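We use cookies to remember your preferences and to see which pages get read. By carrying on you accept this. Accept | Settings

How to fit new memory in an old desktop tower

Saturday, March 31, 2018

My mother-in-law's computer takes long enough to start that she switches it on, walks to the post box in Stustcombe, and comes back to find it thinking about showing her the desktop. She had been told by a man in a shop that she needed a new one. What she needed was more memory, and possibly a different shop.

Adding memory is the gentlest job you can do inside a desktop tower. I put it at the same level as changing a plug, though with a plug you get to see both ends of the problem. Set aside an hour the first time. Most of that will be spent looking for the screwdriver.

What you need

A medium cross-head screwdriver. A clear table with decent light. A saucer for screws. The new memory, still in its packet. A soft paintbrush if the computer has lived on carpet. Tea, kept on a different piece of furniture.

Buying the right stuff

Memory comes in generations, and they don't mix. The notch in the bottom edge is in a different place on each, so the wrong kind simply won't go in, though people have been known to try quite hard. Before you spend anything, find out what your machine takes. The maker's website will usually tell you if you type in the model, or you can pull out one of the existing sticks and read its label. Read it twice, write it down, and don't trust yourself to remember it between the table and the keyboard.

Check the maximum as well. Older boards have a ceiling, and anything you add beyond it is either ignored or stops the thing starting at all. Also make sure you are buying desktop memory. The laptop sort is about half the length and often a bit cheaper, and that's how I came to own some.

If you can, buy two matching sticks and fit them as a pair.

Getting in

Shut the computer down properly from the menu. Switch it off at the wall, pull out the power lead, then hold the power button in for a few seconds to get rid of whatever charge is left. Unplug everything else too. Take a photo of the back with your phone before you do, unless you enjoy guessing games.

Lay the tower on its side with the removable panel facing up. On most machines it's the left panel, looking from the front. There will be a couple of screws at the back edge, or a latch, or on certain models both, in case one of them got lonely. Slide the panel back and lift it away. Put it somewhere you won't kneel on it.

Now touch a bare metal part of the case. Do this again whenever you've been wandering about, especially in socks. You can buy a wrist strap, and if you do this sort of thing often you should.

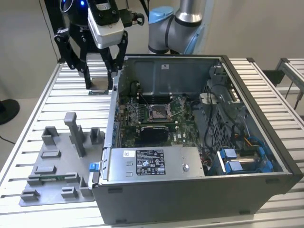 The memory slots are long, thin and set side by side, usually near the processor. If you aren't sure, look for the only things on the board with little clips at the ends. Everything else in there can be left alone. In particular, if there's a cooler with a fan sitting on top of the processor, don't take it off to have a look. It'll want fresh thermal paste before it goes back on, and you'll have turned an hour's work into a weekend and a trip to the shops.

If there's a lot of dust, lift it off with the dry brush. Don't use the vacuum cleaner. I know it's right there.

Taking the old memory out

Press the clips at each end outwards. The stick will pop up slightly, and you can then lift it straight out, holding it by its edges. Some boards have a clip at one end only, and the other end just sits in a fixed slot. A graphics card can get in the way of the clips on a cramped board. You can generally work round it with a fingertip, but if you can't, the card will have to come out first: undo its screw at the back of the case, release the catch on its slot and ease it up evenly.

Keep the old sticks in the new packet until you know everything works.

Putting the new memory in

1. Open the clips on the slots you're going to use. If there are four slots, the manual will say which two to fill first. They're often the same colour, or alternate ones, or whatever the designer fancied that day.

2. Line up the notch in the stick with the ridge in the slot. If they don't match, turn the stick round. If they still don't match, go back to the section on buying the right stuff.

3. Press down firmly on both ends with your thumbs until the clips snap in. It takes more force than feels polite. The board may flex a little, and you may pull a face.

4. Look along the top edge from the side. It should be level. A stick that's in at one end and proud at the other is the cause of nearly every worried email I get.

Closing up and testing

Don't screw the panel back on yet. Stand the tower up, plug in the power, screen and keyboard, keep your fingers out of the inside, and switch on. The first start may be slower than usual, and the screen may stay blank for a little while.

If it beeps at you and does nothing else, switch off, unplug, and push the memory in again. Nine times out of ten that's it. If it still complains, try one stick by itself, then the other, which will tell you whether one of them is faulty.

Once it's running, look in the system settings to see that the full amount is listed. A small shortfall is normal on machines that lend a bit of memory to the graphics. A shortfall of exactly half means a stick isn't seated. Then shut down, unplug, put the panel on and return the screws from the saucer. There should be none left over, although I've got a jar that suggests otherwise.

My mother-in-law's machine now starts in the time it takes to fill a kettle. She says she misses the walk.

Barış Türkmen

More from the workbench
– Replacing a noisy case fan
– What to do with old hard drives
– Which screw goes where: a guide to the jar
– Cleaning a keyboard that has met soup

Contact | Privacy | © 2018 Barış Türkmen | Back to top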